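So the club finally has two arms going on the same table! For most of April we only had one running, and then Larasati got the second one talking to the laptop at 10 at night and sent us all a message in capital letters.

Our project is sorting sticks. Cup on one side, tray on the other, one arm for each. Sounds like something a toddler could do, right? I wrote the grip code and I can tell you my first version let go of everything — I had the open and close values swapped for 2 whole meetings before Azlan spotted it. 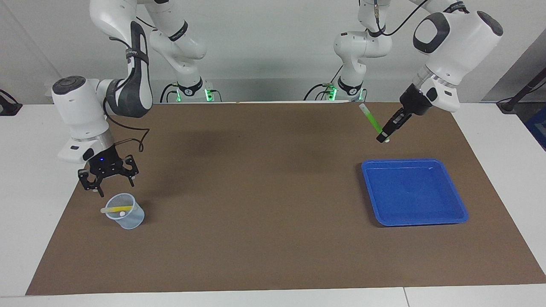

Left gripper open over the cup, right one holding the green stick near the blue tray.

I love the color of that green one, it practically glows at the bottom end. The yellow one gives me more trouble (Wulan says my approach angle is too steep, and she's probably right).

Next up is timing. At the moment each arm waits 15 seconds for the other, way too polite, and I want to get that down before we show it to the other teams. Kurniawati is bringing snacks, so I'll be there early.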